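Letters From the TV Desk
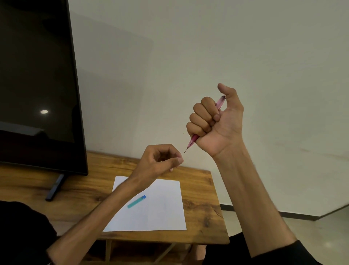 I have been meaning to get back to writing by hand for ages, and this spring I finally gave in and started doing it at the only decent-sized surface in the apartment, which happens to be the one the television lives on. It's a lovely old thing, that desk (I bought it in October from a secondhand place called Vallanik, and carrying it up the stairs took most of a Saturday!), and I never get tired of the honey-brown color or of following the dark grain and the knots when I ought to be thinking up a second sentence. With the TV switched off there is plenty of room for one sheet of paper and a pencil, and I've come to like having that big dark screen next to me, quiet for once.

My rule is 20 minutes after supper - no phone, no music, just a page to whoever has been on my mind. Some evenings I fill both sides and some evenings I get as far as the weather. I've sent seven so far and had two back, one of them 16 pages long, bless her.

Next I'd like to find a proper box for the replies. I've got my eye on one at Saengthong, but I'm waiting to see if they mark it down.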